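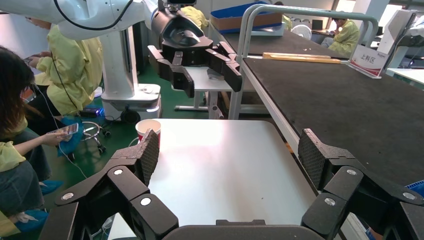

My project for this term was supposed to be a short history of takeout coffee in Larholm, and it grew into a report on why people in my town throw away so many cups when nearly everybody I know owns a reusable one. I got the idea while cleaning out my backpack, where I found two receipts from Dotberg, a squashed muffin wrapper and my own travel mug, completely clean, riding around at the bottom like a passenger. Once I started paying attention I saw cups everywhere! Near the front corner of a white table there's a paper one with a white rim and a red pattern on the body, and that is pretty much the kind of cup my whole report is about, the kind you carry into a room, put down and stop thinking about. I wanted to find out what goes on between the moment you order and the moment you toss it.

I picked two places to study. Dotberg is the coffee counter by the bus station, and it's all commuters. Fraser is the bakery café on the hill, slower and louder, with strollers blocking the door from ten in the morning on. Both of them give you a discount if you bring your own mug, though at Fraser the sign is behind the napkin holder and I went there for a year before I noticed it.

My method was simple. I sat in each café with a notebook and made a tally mark for every hot drink sold, in one of three columns: paper cup, house mug, own mug. I did this for two weeks in October, always in the morning before class (my grades in first period did not enjoy this). In total I recorded 258 drinks. I also made a one-page survey with six questions and got 30 of them back, mostly from other students, so please keep in mind that it leans young.

The result that surprised me most was the third column. Out of 258 drinks, 27 went into a mug the customer had brought from home. I had guessed way higher. In the survey almost everyone said they owned a travel mug, and plenty of them said they used it "often," so either I was sitting in the wrong cafés or people are a little generous with the word often. I include myself in that, by the way.

The second thing was how much the person at the register matters. At Fraser one of the morning workers always asks "for here?" and reaches for a ceramic mug while she says it. When she was on, my house mug column filled up fast. At Dotberg the cups are stacked right on top of the espresso machine and the drink is half made before you've put your wallet away. I don't blame them, the line goes out the door, but it means you have to speak up early if you want your own mug filled, and a lot of people told me they feel awkward doing that.

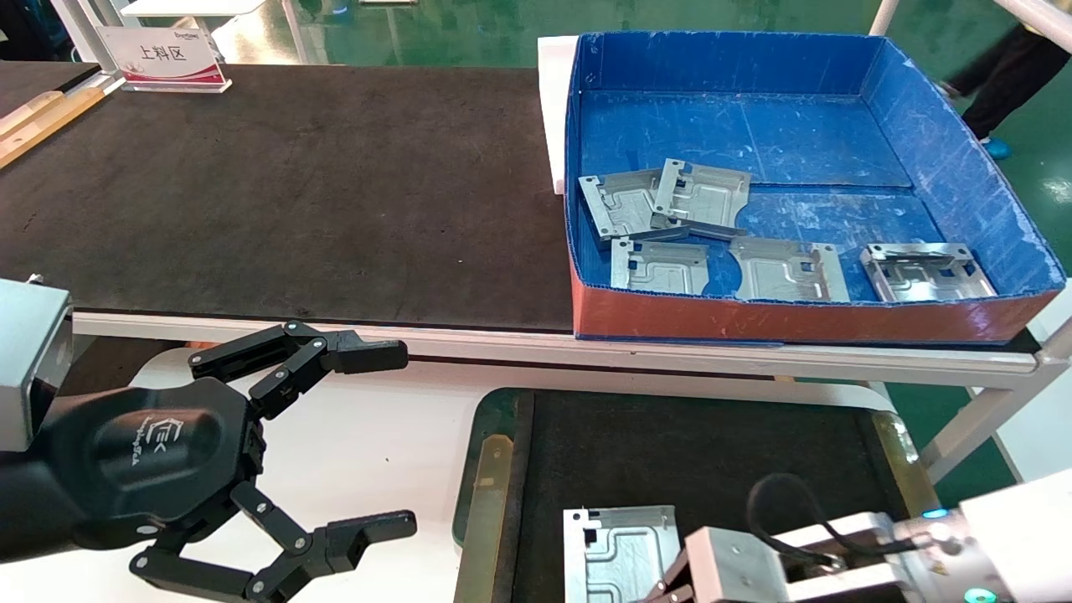 Awkward was the word that came up over and over in the surveys. People worried their mug was dirty, or too big, or that they were holding up the line. One person wrote that she'd handed over her mug once, been told it didn't fit under the machine, and never tried again. I hadn't thought of that at all when I wrote my questions, so there wasn't a box for it, and she had to squeeze it into the margin.

I also read up on the cups themselves. A regular paper coffee cup usually has a thin plastic lining so it won't leak, and that lining makes it hard to recycle with ordinary paper. I'd been dropping mine in the blue bin since middle school, oops. Most of my survey people had too.

There's a borrowing program called Skindier that tried to get started here before I was in high school. You paid a deposit, took a sturdy cup and returned it at any café that had joined. They ordered 2000 cups. From what I could piece together from old flyers and the library's newspaper folder, only three cafés signed up and none of them were near the bus station, so commuters had nowhere handy to drop them off. We still have one of those cups at home holding pens.

If I did this again I'd add an afternoon session, because I think the after-school crowd behaves differently, and I'd split the own mug column by size. I'd also ask Dotberg if they would try the "for here?" question for a week so I could compare. I did mention it to them and they said maybe in spring, when it's quieter. My tally sheets and the blank survey are stapled to the back of the printed copy, including the page I spilled on.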